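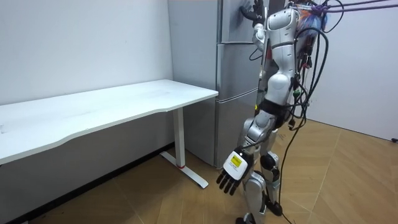
Keeping Up With the School Papers (and the Art!)

My youngest started kindergarten and I was not ready for the paper. I thought I was, having been through it once with his big sister, but she was a child who drew one careful horse a week and he is a child who makes 4 paintings before snack and loves every one of them. By February the kitchen drawer wouldn't close, there was macaroni behind the toaster, and I found a permission slip that should have gone back in the fall. So here is how we do it now, in case you have a painter at your house too.

Empty the backpack before anything else

Shoes off, backpack open, everything out. We do it at 3:30, before the snack comes out, and it takes as long as it takes. Anything I need to sign gets signed right then, with the pen that lives on a string (I know, like at the bank) and goes straight back in the front pocket. If you put it down to sign later you will find it under a cereal box. Ask me how I know.

One bin for the whole month

Everything he made goes into one shallow bin. No sorting, no deciding, no fussing about what is good. My friend Adaeze Jibrin uses a pizza box for each of her kids, and they decorate the lids, which I think is wonderful, but a big painting won't fit without folding and mine gets very upset about folding. Use whatever is wide and flat. Wet paint dries over the back of a chair first, with an old towel under it.

At the end of the month we spread it all out and he picks his favorites. I used to pick and that was a mistake, he wanted the gray scribble I had passed over because it was "Grandpa sleeping." We keep two for the wall and a few for the box, and the rest gets a goodbye.

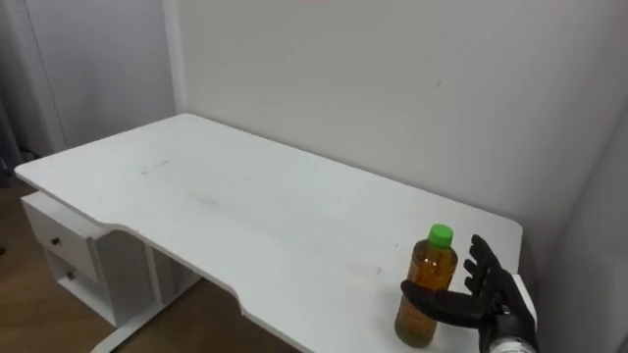
White desk with a curved front edge and a green-capped bottle near the right end.

Ways to say goodbye to a painting

Wrapping paper is the best one by far. The grandparents go crazy for it, and a big easel painting will cover a book or a shirt box nicely. Smaller ones get cut into strips for bookmarks or folded for thank-you cards. The really lumpy pieces, with the beans and the cotton balls, we take a picture of with him holding it up and then they go out quietly after bedtime. I have a folder on my phone with his name and grade, and we scroll through it together when he's home with a cold.

Getting it off the furniture

Washable marker comes off most of our tables with a damp cloth and a drop of dish soap. Crayon is stubborn! I use a little baking soda on a wet rag and rub gently in circles, and I always try it underneath first, where a dull patch won't show. For dried glue, lay a warm wet washcloth on it, go and start the rice, and by the time you're back you can lift the edge with an old library card. Stickers get the same treatment but may need a dab of cooking oil afterward.

Write on the back

Name, age, and what he told you it was. Pencil, please, since marker soaks through. I skipped this with my daughter for two whole years and now I have a folder of brown animals neither of us can identify.

The keep box

One per child, with a lid, on the closet shelf. When it's full, something has to come out before something goes in. Report cards and the class photo go in an envelope on the bottom so they don't curl. My neighbor Raimonds Žukauskas kept all 50 of his son's spelling tests and gave them to him when he turned 18, and they laughed over them at the party until the cake got warm. I'm keeping ours too, at least the ones with drawings in the margins.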